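Subject: Re: Anyone tried the Grollora refurb kit? (long, with pictures)
From: Aarti Pal

Hello all,

Sorry to have been slow with this. Back in November someone asked:

> Has anyone on the list had hands on the Grollora kit? We strip a lot of
> office desktops and the sales page makes it sound like magic. I'd like to
> hear from a person who doesn't sell it. Mostly I want to know how it does
> with hard drives, and whether the fixtures are worth having.

I've had the kit on trial for 3 weeks now, and I've grown fonder of it than I expected to, so please read the rest with that in mind! It's two arms, a pair of tables, the control software (which they call Clastitz, don't ask me how to pronounce it) and a set of printed fixtures. We've been giving it old Dell towers, laid on their sides with the panel off, and asking it to move drives and processors between the case and the fixture.

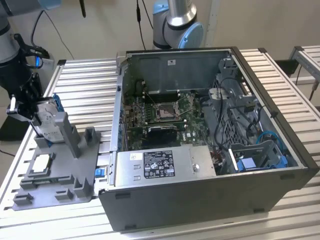 Goel wrote to me off list that drives were never the hard part for his shop, and that what he'd want to see before spending a cent is whether the fingers can work a latch without snapping it. He has a whole drawer of broken ones, all done by human hands, and he doubts a machine would be any kinder.

It's a fair worry, and I had the same one. Grollora must hear it a lot, because the kit comes with a practice board, a plain gray thing with the usual slots and a processor socket, and they want you to do all your latch work on it before you go near a real machine. I thought this was a bit fussy at first. Then I watched the arm push much too hard on its second try – my settings, not theirs – and I was very glad it was only the practice board.
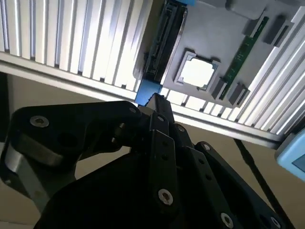 Once the force limit was turned down, things went a good deal better. I ran 125 latch presses over a few evenings and the board is still in one piece, though I'd want a longer run before I promised Goel anything. Setting the limits is the weakest part of the software, by the way. The menu is three levels down and the manual puts it under "comfort," of all places.

Now, the fixtures.

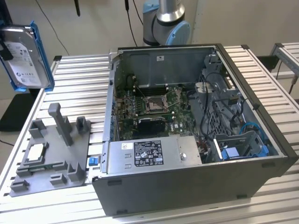 Grollora sells these separately, and I think you should just add them to your order. Without one you spend your day hunting for wherever the last part was put down. The processor gets its own pocket in the plate and lies there with the metal side up, so you can check on it from your chair with a cup of tea in hand. I do wish they'd print them in something other than gray, but that's me. Aresier makes a cheaper plate that a friend lent me, and it's decent, only the pockets were a touch tight and I ended up filing two of them.

Support has been lovely. I wrote in at 10 one night and had a kind, sensible answer waiting by breakfast.

I've put the fuller write-up in our club newsletter, and the page with my setup notes starts like this:

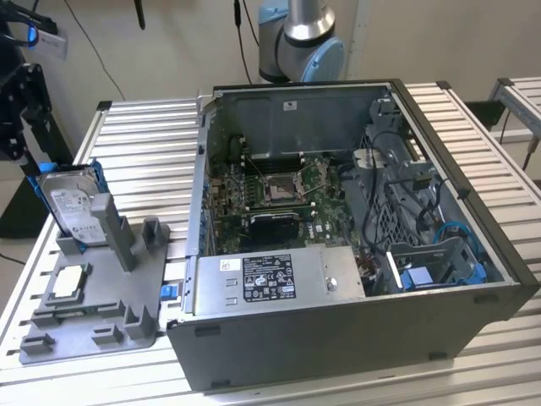

Page 3

Setup notes. Allow a whole afternoon for the first tower, and do the arm calibration before you bring any parts to the table. Keep to one model of case until you trust your settings. If a drive goes in crooked, stop the run and start that step over – the software will offer to carry on from where it was, and I'd say no.

That's as much as I'll paste, but I'm happy to send the rest to anyone who'd like it. Goel, come by and bring your drawer of latches!

Warmly,
Aarti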